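The Altmont Linen Room: Is Folding Worth It?
Last updated 11/10/24

Every fall somebody proposes a new way to fold the dish towels, and every fall I am told it will change our lives. This year's candidate is the flat fold, pushed hard by the people who sat through the Ziltmont housekeeping talk in June. The claim is that a towel laid flat on a wooden table, folded into a plain rectangle and pressed down gives you a stack that stays put on the shelf.

Maybe. We own 1144 cloths of one kind or another, and I have yet to see a stack that stayed put once people started pulling from the middle of it. The talk also promised we would save shelf space. I asked how much and got a brochure.

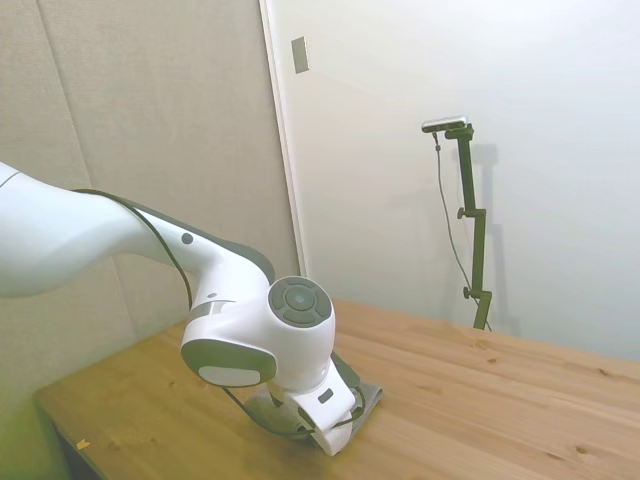
Florencio Ibarra wrote in to say that the fold was never the trouble, that gray cloths go on the shelf with the white ones and everyone digs through both, and that he would sooner see two labeled shelves than another lesson in corners. I think he has a point, though we labeled the shelves in room 304 and the labels lasted until the first busy weekend.

So the flat fold gets a trial through the end of the year, kitchen cloths only. Bath towels stay in thirds. Please don't refold what is already put away. If your stacks are still standing by the holidays, tell Yolanda Carrasco at the front desk, and tell her if they aren't, which I suspect will be the longer list.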